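Laundry Room Tips: Sorting, Stains and Getting Things Dry

Most laundry trouble starts before the machine is switched on. A load that is too big, mixed the wrong way or left sitting in a heap will come out badly whatever detergent you buy. The tips below are for an ordinary home washer and dryer, with a few notes at the end for people who hang everything.

Sorting

Color is the sort everyone knows. Weight matters just as much. A pair of jeans and a thin blouse should not go around together for an hour, and towels should have a load to themselves. Towels shed lint, and they hold so much water that the machine struggles to balance them against lighter things.

If you only have room for one hamper, sort on wash day into four heaps on the floor:

Whites and very pale colors
Darks, including jeans
Towels and sheets
Anything that needs cold water or a gentle cycle

Close zippers and hooks. Undo shirt buttons, as buttoned shirts pull at the buttonholes in the spin. Turn dark T-shirts and anything with a print inside out. Check pockets - one paper tissue will cost you half an hour with a lint roller.

New dark clothes should be washed alone the first time, or with other darks you don't care much about. To test a garment, wet a hidden seam and press a white cloth against it for a minute. If color comes off on the cloth, keep the garment out of mixed loads until it stops.

Don't leave damp things in the heap. A wet dishcloth or a sweaty gym shirt at the bottom of a pile can start to mildew by the next day, and the smell spreads to whatever is lying on it. Hang damp items over the edge of the tub or the back of a chair until you're ready to wash.
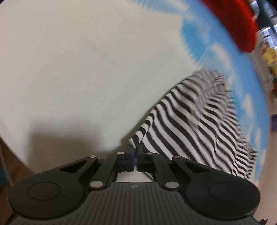

Heaps also hide stains. Go through each one by hand before it goes into the drum and set aside anything with a mark on it. Once a stain has been through a hot dryer it is much harder to shift, and some will never come out.

Stains

Treat from the back of the fabric where you can, so that you push the stain out the way it came in. Blot, don't rub. Start with cold water unless you know the stain is grease.

Blood: cold water only, as soon as possible. Soak for 30 minutes, rub in a little bar soap, rinse and repeat.

Grease and cooking oil: a drop of plain dish soap worked in with a finger, left for ten minutes, then the warmest wash the label allows.

Coffee and tea: rinse with cold water, then soak in a basin of water with a tablespoon of white vinegar.

Grass: liquid detergent and an old toothbrush. It takes patience.

Ballpoint ink: rubbing alcohol on a cotton ball, with a folded paper towel underneath. Move to a clean part of the towel as the ink comes through. Test a seam first, and don't use it on acetate.

Collar grime: a little shampoo, rubbed in and left for 15 minutes before the wash. Paweena Siriwan sent in this one and I have used it every week since.

Never mix chlorine bleach with vinegar, ammonia or any other cleaner. The fumes are dangerous. If you have already used vinegar on a stain, rinse the item thoroughly and leave the bleach in the cupboard.

Loading and washing

Put the clothes in loosely, one at a time, and don't pack them down. In a front loader you should be able to fit your hand, held upright, between the top of the load and the top of the drum. In a top loader, spread things evenly around the sides.

Use less detergent than you think. Too much leaves a film that makes towels stiff and dark clothes look dusty. If you still see suds at the end of the rinse, cut the amount by a third next time. Stiff towels can often be brought back with one hot wash and a cup of white vinegar in place of detergent. Do this now and then only, as vinegar can be hard on rubber seals, and check your machine's manual first.

Socks go missing less often in a mesh bag. So do baby things. Bras should always be bagged, with the hooks fastened.

When the cycle is done, take the load out. Leave the door and the detergent drawer open so the inside can dry - a machine kept shut between washes will soon smell. Wipe the door gasket once a week, including the fold at the bottom, where hair and lint collect.

Drying

Clean the lint screen every time. If you use dryer sheets, wash the screen in warm soapy water once a month and let it dry before you put it back. The duct behind the dryer needs clearing at least once a year. A dryer that takes two cycles to dry a normal load usually has a blocked duct or a flap stuck shut outside.

Shake each piece before it goes in. Sheets roll themselves into a ball around everything else, so stop the dryer halfway and untangle them. Take shirts out slightly damp and hang them up right away. Most won't need ironing.

For line or rack drying indoors, leave a gap of two fingers between pieces and open a window or run a fan. Hang pants by the cuffs and shirts by the hem. Sweaters go flat on a towel. To get the worst of the water out of a sweater first, roll it up in a dry towel and press down along the roll with your forearms.

Folding

Fold while things are warm. Keep each sheet set inside one of its own pillowcases and you won't have to hunt for the matching piece. Odd socks get a small bag on a hook by the dryer, and I empty mine every February.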